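November, late afternoon, hat display bench

Picking up from the notes on the hook board, which I'm officially giving up on. The wire rack is so much better! I got the white one out and put it on the light wood table, and after an afternoon of hanging hats on it I'm a convert. Two tiers of hooks, turns when you nudge it, and the foot takes up very little of the table. Natanael, you were right, and I'm writing it down so you can point to it later.

What we want out of this, for whoever reads it cold: a small countertop display for the Drinby pop-up that holds caps and knits together, doesn't fall over when someone yanks a hat off, and can be restocked by one person without a stepladder or a second pair of hands. The Neltum display is the one after that and has more room, so if it works for Drinby it works for both.

**Caps first**

I started with the red baseball cap, the one with the black brim. Laid it upside down on the table for a bit to look at the inside, where the band has a little white label near the front. I'd like that label to stay out of sight when the cap is up, so the hanging direction matters more than I expected.

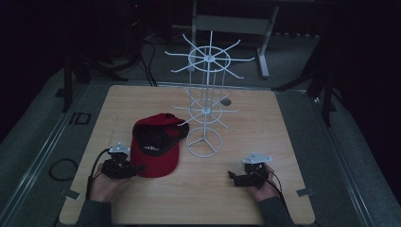
Three ways to hang a cap that I think are worth keeping:

- By the back opening, over one arm. Fast, and the brim points down. Looks a bit sad, like a coat peg at school.
- Crown over the end of the arm, brim out. Best looking by a mile. You read the color from across the room. Slides off if the arm isn't tipped up a little.
- Brim resting across two neighboring arms. Steady, but it eats two hooks and the next cap over gets squashed.

I'm going with crown over the arm for the top tier. For the slipping, I want to try the small rubber tips from the Brandão order (the box says 1000, so we are not going to run out). If they're ugly on white wire we can paint them.

One more thing on caps: shape them before they go up. A cap that has been stacked in a carton has a dent in the crown, and on a hook at eye level the dent is all you see. Push it out from the inside with a fist, run a thumb around the band, done.

**Knits**

Knits are a whole different animal and much more fun than I thought they'd be. A ribbed knit stretches under its own weight, so where you hold it decides how it hangs. Pinch it at the middle and you get one thick fold with a droopy bit on either side. Pinch nearer the edge and it drops into a long, narrow shape that takes up hardly any room between arms.

I like the long narrow shape! It shows off the ribbing and the red looks really rich when the light comes across it from one side. The trouble is lettering. Anything white on red wants to be seen, and if the fold lands in the wrong place you lose half a character.

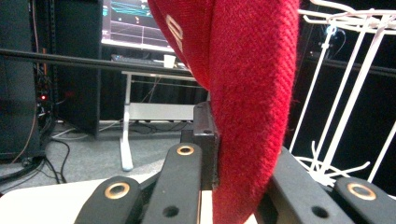
So the rule I'm trying is: find the lettering, put it face out, then fold behind it. Doing it in that order saves the fiddling afterward. If you fold first and then go hunting for the lettering you end up twisting the whole piece on the hook, and twisted ribs look awful.

Fuzz is the other thing. Red fuzz shows up on pale wood and it's going to show up on white wire too. I'd like a lint roller to live in the display crate from now on. Also thinking about whether we fold knits over a strip of card so the wire doesn't poke a bump into them over a weekend. Evano had some soft gray card samples that might do, and I'll ask for offcuts before paying for a sheet.

**Load and balance**

Natanael asked for real numbers. I don't have a breaking point and I'm not going to hang bricks on it, but my plan for tomorrow is:

1. Put 600 g on one side of the upper tier with nothing opposite, give the rack a spin, and see if the foot walks.
2. Same again on the lower tier.
3. Fill both tiers with mixed caps and knits and pull hats off one at a time from the same side, the way a customer would.
4. Go back to the knits and try each fold again with the lettering out, comparing how much of it stays readable.

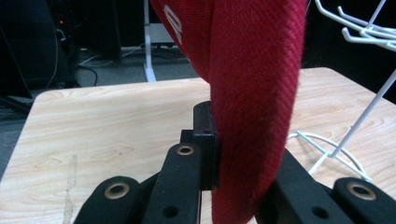
5. Leave it loaded overnight and check the knits for hook marks in the morning.

If step 1 goes badly I have an idea for a weighted disc under the wire foot. The foot is just a circle with spokes, so a disc could clip on from below and you'd barely notice it.

**Loose ends**

- Caps on top, knits below. I keep going back and forth but the knits hang longer and I don't want them covering the brims.
- Leave a gap on the lower tier for a price card. Over 40 mm wide or it's unreadable.
- Natanael: can you check whether Drinby wants 2 racks or one? The email says both.
- Try a darker cloth under the rack. Pale wood is nice but the white foot gets lost on it.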